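How to Grow Your Own Winogradsky Column

Print this page | E-mail this page

If you have a jar, a pond and a little patience, you can keep a whole world of bacteria on your windowsill. I've been making these columns every spring since graduate school and I still get a thrill when the first purple patch shows up against the glass! The idea goes back to the Russian microbiologist Sergei Winogradsky in the 1880s, and it's wonderfully simple: you shut mud and water in a clear container, add something to eat, leave it in the light, and let the microbes sort themselves into layers.

What you end up with is a stack of neighborhoods. Oxygen is plentiful at the top and gone a short way into the mud. Sulfide builds up at the bottom and thins out as you go higher. Every kind of bacterium in that scoop of pond has a spot along those two slopes where it does best, and since many of them are brightly colored, you get to watch them move in.

What you need

A tall, clear container with straight sides. A one-quart plastic bottle with the neck cut off is fine, and so is a pasta jar. Tall and narrow beats short and wide.

Mud from the edge of a pond, marsh or slow creek, enough to fill the container four-fifths of the way. The black, smelly kind is best. If it stinks of rotten eggs, be happy.

Water from the same place, a couple of cups more than you think you need.

A sheet of newspaper, torn into shreds. This is your cellulose, the slow-burning fuel for everything else.

A source of sulfur. I use one hard-boiled egg yolk per quart. A tablespoon of calcium sulfate (sold at garden stores as gypsum) works too, and smells better.

A spoonful of powdered chalk or crushed eggshell for carbonate.

Plastic wrap, a rubber band, a bucket, a long stick and gloves.

Collecting the mud

Go where the water is still. My favorite spot is the back end of Ruddock Pond, where the cattails drop their leaves and nothing gets stirred up, but any quiet bank will do. Push the top layer of leaves aside and dig a few inches down until the mud turns dark. Skip spots right below a road drain if you can. Ask before digging on private land or in a park, and stay off soft banks that won't hold your weight.

Pick out sticks, stones and anything that wiggles. Snails and worms will plow your layers into soup, and they don't deserve to be buried in a jar anyway. Pour the mud through a coarse kitchen sieve if you have one you never plan to use for food again.

You can keep the mud in a lidded bucket for a day or two in a cool place. I wouldn't go longer.

Putting it together

1. Put a third of your mud in the bucket. Stir in the shredded newspaper, the mashed egg yolk (or gypsum) and the chalk. Add pond water a splash at a time until it moves like heavy cream.

2. Pour this rich mix into the bottom of the container until it's a quarter full. Work the stick up and down to let trapped air out, and tap the base on a folded towel.

3. Thin the plain mud with pond water the same way and pour it on top, an inch or two at a time, poking out bubbles as you go. Stop when the mud reaches four-fifths of the height.

4. Add pond water until there's an inch of it over the mud. Leave a finger's width of air above that.

5. Cover with plastic wrap and a rubber band. Don't screw a lid down tight. Gas builds up in there, and I once had to repaint a shelf.

6. Label it with the month and where the mud came from. You'll swear you'll remember. You won't!

Light and temperature

Set the column where it gets bright but indirect light, and leave it alone. A north-facing window is perfect. Direct sun can cook the contents, especially in a small bottle. If you don't have a good window, an ordinary 40-watt incandescent bulb a couple of feet away does a lovely job, and the photosynthetic purple bacteria enjoy the near-infrared it gives off. Many white LEDs put out almost none of that, so growth under them can look different.

Normal room temperature is fine. Try not to turn the container. One side will get more light than the other and the colors there will be much stronger.

What you'll see, and when

Week one is dull. The mud settles, the water clears, and there may be a few bubbles. The water on top might go faintly green as algae and cyanobacteria get started.

During the next couple of weeks the lower mud usually darkens to black. That's iron sulfide, and it tells you the sulfate reducers are awake: they're breathing sulfate the way we breathe oxygen, and giving off hydrogen sulfide as they go.

After a month or more (mine took 32 days last time, and I checked every single one of them) the colors begin. Look low down for olive green patches, which are green sulfur bacteria. They can handle a lot of sulfide. A bit higher you may get purple or deep red, the purple sulfur bacteria, which like it somewhat weaker. Above those there can be a rusty orange or brownish band of purple nonsulfur bacteria, and at the very top the green, oxygen-making cyanobacteria.

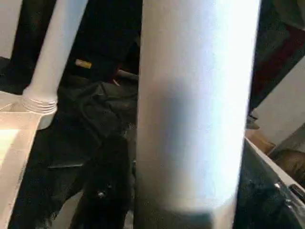 Your bands might not come in that order, and some may never turn up. Mud from two sides of one pond can give you completely different columns, which is exactly why I always make a pair. Mark the edges of each patch on the outside with a wax pencil every week or so, using a new color each time, and you'll have a map of how the populations spread.

Three experiments worth trying

Leave out the sulfur. Make two columns from the same bucket, one with egg yolk and one without. Compare how black the mud gets and how much green and purple you see.

Keep one in the dark. Wrap it in foil and peek after six weeks. The mud may still blacken, but the photosynthetic bands need light.

Add salt. If you can get marsh mud from the coast, do! I carried a bucket home from the flats outside Tosville and it grew the fattest purple band I've ever had. Use the seawater that goes with it, and don't swap in tap water.

When things go wrong

Fuzzy mold on top: usually bits of newspaper floating at the surface. Skim them off with a spoon.

A crack or gap in the mud: gas is pushing it apart. Slide a thin skewer down the middle once, slowly, and let it settle.

Water level dropping: top it up with saved pond water or dechlorinated tap water.

Nothing at all after three months: try a brighter place before you give up. I had one sit gray for 26 weeks and then turn the color of grape juice in a matter of days.

Cleaning up and staying safe

Wear gloves, wash your hands, and keep the column away from where you cook. Open it outdoors or by a window because hydrogen sulfide is unpleasant and, in quantity, harmful. When you're finished, tip the mud on a patch of garden soil away from vegetables and well away from any stream, and throw the container out. Or keep it. Top up the water now and then and a column can go on changing for years. My oldest is still on the shelf over my desk, and there's a new pinkish smear near the base that I can't identify yet.

Print this page | E-mail this page

Related items

Gram staining at the kitchen table
Making agar plates without an autoclave
Reading the sulfur springs at Clalitz
Pond water under the microscope: a first look
Why marsh mud smells the way it does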